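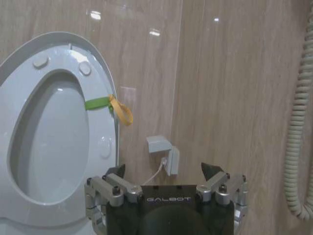
Aro y tapa levantados, con la cinta verde en el aro.

Comunidad Sakport > Casa > Agua y fontanería > Cal

¿Descalcificador para todo el piso o filtros sueltos?

Oda1611
13 de octubre

Hola a todos. Vivo en un piso con agua muy dura y no me decido entre poner un descalcificador a la entrada o ir tirando con filtros en cada aparato. En enero cambié el calentador y el técnico me enseñó el viejo por dentro: tenía una costra de cal en toda la resistencia. El hervidor lo limpio con vinagre cada semana y los vasos salen blancos del lavavajillas.

El baño es pequeño. Tengo una mampara curva y un inodoro con asiento bidé electrónico, y me preocupa sobre todo el bidé porque no sé qué aguanta por dentro. El manual dice que se cambie el filtro si hay agua dura, pero no dice cada cuánto.
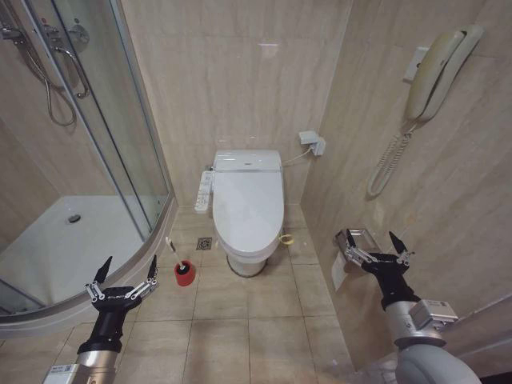

Lo que he mirado hasta ahora

Según el recibo, el agua llega con 30 grados franceses de dureza. Somos tres en casa. La llave general está en un armario de la cocina donde caben el cubo de basura y poco más, y el desagüe más cercano es el del fregadero.

Me han dado dos presupuestos. Uno es de un Rudex compacto con resina y sal, instalación incluida. El otro es de un aparato electrónico que se enrolla en la tubería y, según el vendedor, no necesita mantenimiento.
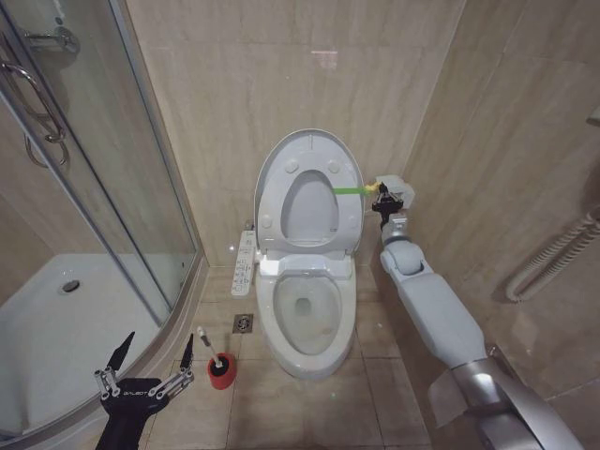 El segundo cuesta la mitad, pero no encuentro a nadie de mi edificio que lo tenga puesto. También me preguntó el vendedor si quería dejar un grifo sin tratar para beber, y no supe qué contestar. ¿Merece la pena el de sal en un piso? ¿Se nota en la presión?

zellenar7

Con 30 grados yo pondría el de resina. Es el que quita la cal del agua, los electrónicos no la quitan y en mi caso los vasos salían igual. Lo tuve un año y lo devolví.

Cosas que debes preguntar antes de firmar:
- Medidas reales con los tubos conectados, que no son las del catálogo.
- Si lleva baipás, para poder cortarlo sin quedarte sin agua.
- Litros que gasta en cada regeneración.
- Precio de la sal. Yo compro sacos de 25 kilos y los guardo en el trastero.

La presión baja algo. En la ducha me acostumbré en dos días. El grifo sin tratar en la cocina déjalo puesto si puedes, el agua descalcificada lleva más sodio. Y pide que no lo ajusten a cero, yo lo tengo a 7 y va bien. Para el bidé, aunque pongas el equipo, sigue limpiando el filtro de entrada con la llave cerrada y el aparato desenchufado.

Rudex_no_gracias

vinagre y ya está. llevo toda la vida así. eso sí, en la grifería no lo dejes mucho rato que se come el cromado

¿Te ha servido esta página? Apúntate al boletín semanal de Comunidad Sakport. Usamos cookies propias y de terceros. Aceptar | Configurar

Contacto | Aviso legal | © Comunidad Sakport | Volver arriba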